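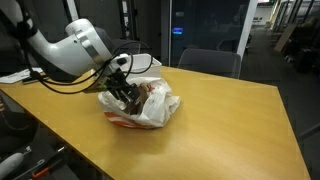
Bags were the last thing Jarmo Honkanen wanted to work on, and he told the group as much when the subject first came up. A box keeps its shape. A bottle stays a bottle. A plastic bag, in his words, "has opinions," and for years the sensible position in robot grasping was to leave it alone and publish something about mugs.

The group at Pernar has now published something about bags. Their method, called Fomby, lets a multi-fingered hand reach into a limp plastic bag and take hold of whatever is inside, mostly by giving up on knowing where the bag is. Earlier systems tried to model every fold before moving. Fomby makes one guess at where the opening might be, pushes the fingers in slowly, and treats any light resistance as plastic and any firm resistance as groceries.

The paper reports 2393 attempts on 50 different items, using bags that had been crumpled by hand between runs. Crumpling was assigned by rota. An appendix sets out the approved technique for it, and runs longer than the section on related work.

Results are good, with conditions. Boxed and jarred goods came out reliably. Soft things did less well, and nine items were never retrieved at all, among them a bread roll and a pair of rolled socks. The hand could find the socks. It simply took them for more bag, and went on politely looking for the contents until the 30-second limit ran out.

Orvokki Oksanen, who wrote most of the control code, says the light-or-firm rule began as a placeholder. She had put it in so that the arm would do something during a visit from the funders at MacBrayne, and meant to replace it with a learned model in February. The learned model was duly trained. It lost to the placeholder on every category except citrus, and the paper devotes a rather quiet paragraph to this.

The trick depends on the fingers giving way a little when they touch something. On a stiffer hand the difference between film and cardboard disappears, and an early version with the stiffness turned up went through the bottom of several bags with great confidence. Those runs are counted as failures, although Honkanen argued for a while that the item had, technically, left the bag.

Code and force recordings are to be released through the Ustusetti archive, along with the crumpling instructions. Paper bags are next on the list. They hold their shape better, which ought to help, and they tear, which will not. Oksanen has already written a placeholder.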